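From: Romain Brunet
To: Brandwood Still Life list
Subject: Re: [still-life] What to put out for beginners?

On Monday Milagros Echevarría wrote:

> Hello all. I'm running the beginners' table at Ornville in August
> and would love suggestions for a first set-up. Last year I used
> 11 objects and a lot of draped cloth and people got in a terrible
> muddle. There will be 13 of us and we only get 40 minutes before
> the tea break. Can I go simpler without it being dull?

Milagros, yes, go simpler! I'm so pleased you asked, as this is my favourite thing to talk about (sorry, everyone). Skip the cloth completely. A bare table with a straight grain is lovely to draw on its own, and the lines help people see whether their ellipses are sitting flat.

My vote is for one pear, one apple and one plate. Put the pear upright so you get that nice tall shape against the low round plate, and leave the plate empty – beginners always want to pile the fruit on it, and then they lose the rim, which is the best bit.
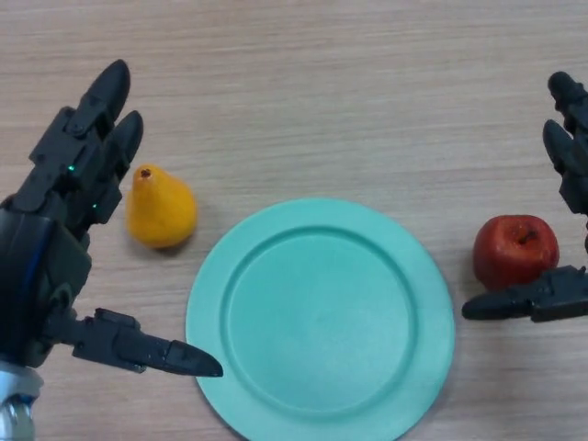 Yellow, red and that soft minty blue-green are plenty for anyone to mix in one go, and a pale wood keeps all three looking fresh. I'd have them do the shadows first, very lightly, before any colour at all. It's amazing how quickly a pear starts to sit down once it has a bit of grey to its lower right.

Do you still have the big pad of Huanca paper? 500 sheets should see you through August and then some. I can bring pencils on the day if you're short.

Romain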